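Filed under: Hiking, Club Life

I signed up for the August walk to Runard thinking it would be easy. The hut sits at 2216 meters and the trail gains most of that in the second half. Sveva Caruso set the pace and I spent the first hour wishing she hadn't.

We left the Cocco parking lot at 6 in the morning. I carried 2 liters of water and finished both before the ridge. There is a spring below the hut - Pin-yu Chu knew where it was, I did not - and I filled up again there.

My left boot rubbed from the start. I should have stopped and taped the heel at the first gate. I didn't, and I walked down in sandals.

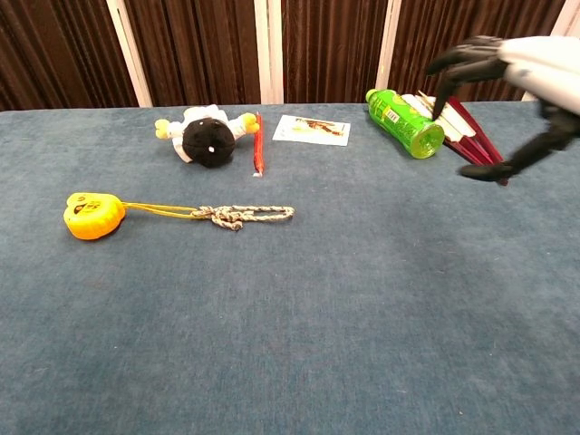 Tolon Walking Club

The next meeting starts at 7 in the evening. Benito Vidal wants to talk about the fall routes. I plan to ask for something flatter, and I need new boots before then.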